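Trudar folding step stool, two-tread model

We bought this in November to replace an old wooden one, mainly for reaching the top kitchen cupboards. It was 30 pounds with delivery from Skakach. It arrived assembled, apart from the rubber feet, which push on by hand.

The treads are deep enough for a size 10 shoe and the frame doesn't rock on tiles. Folded, it goes into the gap beside the fridge. The catch is stiff and I still need both hands to release it. 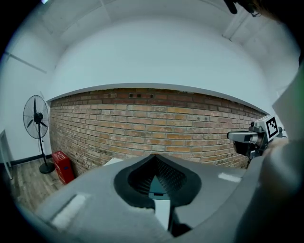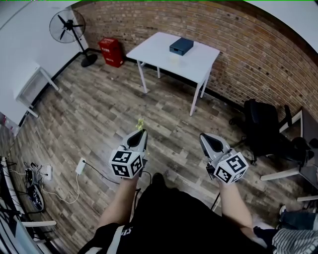 A reader who has had the same stool for longer wrote in to say that the catch loosens after a few weeks, but that the feet work their way off on carpet and are best glued.

I haven't glued mine yet. The Wundard version costs 40 pounds and has a handrail, so look at that one if you want something to hold. For changing bulbs and getting the big pans down, the Trudar does the job. Four stars.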